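Holding the Line at the Glass

The slow work of replacing the rubber in a residential tower's outer wall

Medve Tower in Perano has 70 stories, and 68 of them are wrapped in the same unitized curtain wall. Each unit is an aluminum frame with glass already fitted, one story high, hung from a bracket at the slab edge and locked into its neighbors on both sides. There are 2,423 of them. The glass is in good condition and the aluminum has barely weathered. The rubber between the units is wearing out.

Gaskets get little attention in writing about tall buildings. They are cheap by weight and hidden once the wall is up. They also do most of the work of keeping wind and rain on the correct side of the facade. A typical joint at Medve holds three lines of them. The outermost sheds most of the rain. The middle line closes off a small drained chamber, which is open to outside air so that its pressure stays close to the pressure on the face of the building. The innermost line is the air seal. If the air seal holds, there is little pressure difference across the outer lines and little force to drive water through them. If it fails, the chamber pressure drops and water follows the air inward.

The first complaints at Medve concerned noise. Residents on the upper floors reported whistling on windy nights, mostly at the corners, where suction is highest. Stains on the ceiling edges came later.

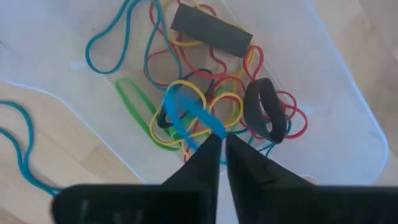 The cause was found in the corner joints, where the air seal had pulled back from the molded corner pieces and left a gap. Two effects were involved. The first was shrinkage, which takes place over years as oils leave the compound. The second was stretch during installation. A gasket pushed into a long groove by hand or with a roller tends to be dragged along as it goes in, and it reaches the far end under tension. Rubber held that way behaves like the blue band drawn taut between the fingertips in the picture above: it wants to return to its rest length, and it will do so when whatever holds the ends lets go. In a wall joint, the holding is done by friction and a dab of sealant. Daily heating and cooling works both loose.

The standard remedy is to cut each length slightly long and feed it in under light compression, fixing the ends first, then the midpoint, then the quarter points. Hukcombe, the contractor on the repair, writes this sequence into its method statement and checks it by marking the gasket at regular intervals before it goes in. If the marks have spread after fitting, the length comes out and is done again.

Access sets the pace. The air seal at Medve can be reached from inside by removing an interior trim, which avoids the roof rig but requires entry to occupied apartments. The outer line can be reached only from a suspended platform. Work on the platform stops when the wind at roof level passes a set limit, and on the exposed side of the tower that limit is often passed by early afternoon. Crews start at first light and plan the upper floors for the calmer months.

The first phase covered nearly 230 units, all at the corners. After fitting, each group of joints was tested with a spray rack outside and a fan drawing air from a sealed chamber inside. The test is slow to set up — a temporary frame has to be taped to the interior finishes — but it loads the joint in something close to the way a storm does. A hose test without the fan says much less, as water alone may sit in the drained chamber and run harmlessly out.

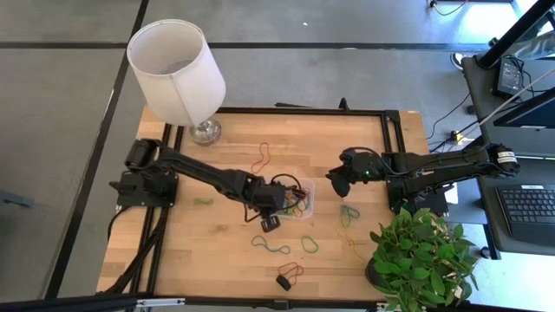 Two black robot arms reaching in over a light-wood tabletop, with a small clear container at the center.

The replacement material is a silicone profile made to the original Grillia groove dimensions. Silicone keeps its shape over a wider range of temperatures than the older compound and shrinks less. It tears more easily when nicked, however, and it has more drag against bare aluminum. The fitters use a soapy water solution as a lubricant. Oil-based products are banned from the platform.

Compatibility was a longer discussion. Some sealants will not bond to silicone, and some older rubbers stain whatever is set against them. The corner pieces were therefore replaced in the same material as the straight runs, and the joints between them bonded with a silicone adhesive. Sample joints were kept under load for several weeks before the method was approved.

The remaining floors will be done from the top down. Joints on the lower stories see less wind and less movement, and several opened for inspection still had their original gaskets seated firmly in the corners. Those will stay in place until the second round of tests.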